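Call for Participants: Tabletop Manipulation Project, Fall Term

The Tendham student robotics club is looking for members to join its manipulation project, run under the working name Skokon. Places are open to students from any department. Applications close on 05/09/2023.

The project is a pick-and-place exercise with a small servo-driven arm. Teams write the control code, teach the arm a set of grasps, and record every attempt so that the results can be compared across teams. The task for the first half of the term is fixed: pick up a small peg standing on the work surface and drop it into an open bin. In the second half each team proposes a variation of its own and writes a test plan for it.

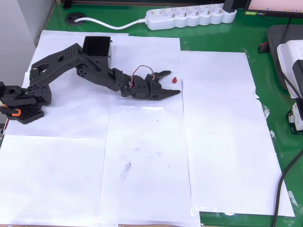 Each team completes 640 logged attempts over the term, in sessions of 2 hours. An attempt counts only if the start position was noted beforehand and the log file is complete - partial logs are discarded and the attempt is repeated. Grasps that knock the peg over are logged as failures and stay in the data.

We have 28 places. If fewer than 25 people sign up, the teams will be made larger and the session plan will stay as it is.

Applicants should be able to read and change a short Python script. Experience with servo motors, serial communication or 3D printing is useful but not required. Applicants should also be able to attend one fixed session per week until the end of term. Missed sessions can be made up only when the bench is free.

Duties are shared within each team: operating the arm, resetting the peg, keeping the log, and checking screws and cable connections at the start of a session. Everyone rotates through all of them.

The position is unpaid. Participants who complete the full set of attempts may use the data in a course report, provided the Skokon project is credited. Teams that finish on schedule can also apply to take part in the Atinga student meet in May - travel is not covered.

To apply, send a half-page statement to the club desk in the Posen Building. Include your department, your year, the weekly times you are available, and any code you have written that you would like us to look at. Paper copies are accepted. Applicants will receive a reply by email with their team and session time.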